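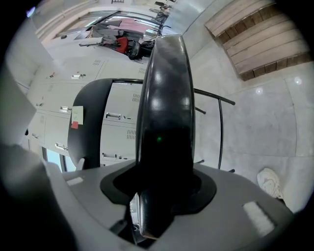
Looking after a wooden table top

A bare or oiled table needs very little, but it needs it regularly. Wipe it with a cloth wrung out in warm water and a drop of washing-up liquid, then go over it with a dry one. Work along the grain. Spray polish is best avoided on oiled wood, as it leaves a film the next coat of oil can't get through.

White rings

A white ring is moisture caught in the finish. Leave it overnight first, as many fade by morning. If it's still there, lay a dry cotton tea towel over the mark and press with a warm iron, no steam, for 6 seconds at a time. Lift and look between goes. Dark rings have gone into the wood itself and will need sanding.

Grease spots

Cover with cornflour, leave for 7 hours, brush off. Repeat if needed.

Re-oiling

Once a year is enough for most tables. I do ours in October, before the heating goes on. Sand lightly with fine paper, wipe off the dust and rub in a thin coat with a lint-free rag – 100 ml does a small kitchen table with some left over. Wipe off whatever hasn't soaked in after 17 minutes or so it says on the Rilleck tin, and I've never had it go tacky.

Lay used rags out flat outdoors to dry before binning them. Oily rags left in a heap can catch fire on their own. 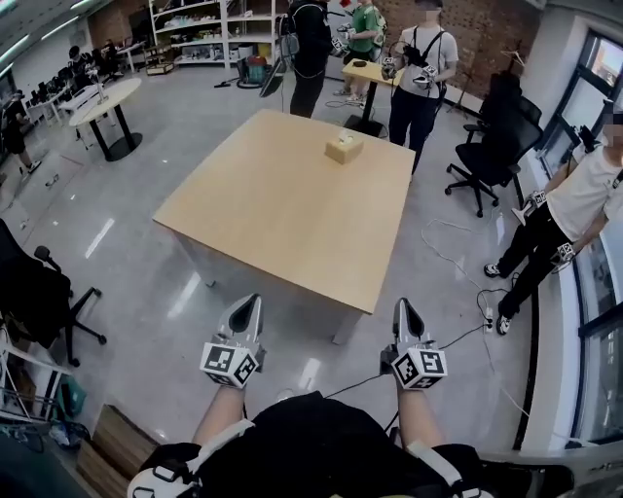 Panagiotis Makris writes that he gave up on rags and puts the oil on with an old sock over his hand, turned inside out. He also does the underside of the top every second year, so that both faces take up damp at the same rate and the boards stay flat.

Wobbly legs

Check the floor first by turning the table a quarter turn. If the wobble moves, tighten the bolts – a little on each, going round twice – before you stick felt under anything.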